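4. Clearing and wiping the table

1. Take coats and cloths off the chair backs first. The Skatberg leaflet says a mesh back "airs itself" under fabric. We doubt it. 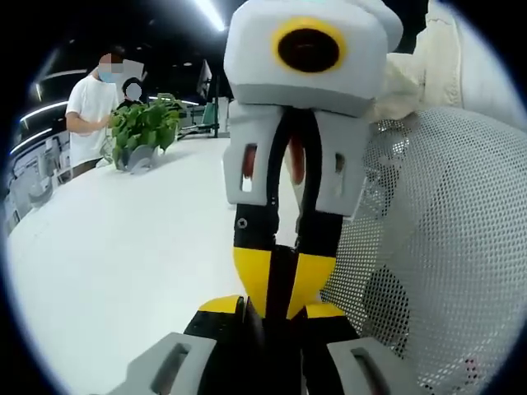

Page 13

2. Move the mouse and its cable to one side -- unplugging is optional, whatever Riedl claims.

3. Pick up phones before you wipe. 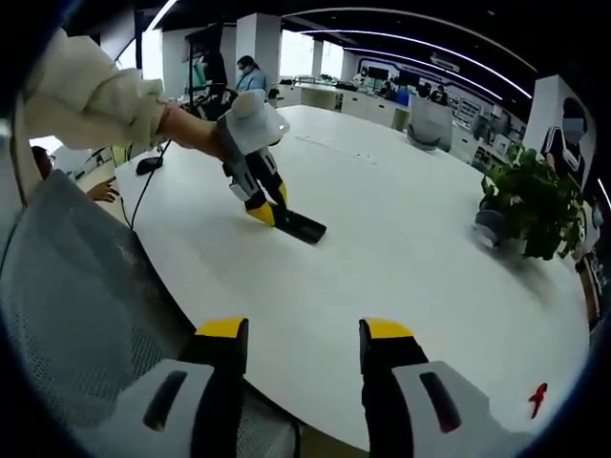 Wipe toward the edge with a damp cloth. Caution: Enine spray is sold as streak-free on white tops. Try it on a corner first.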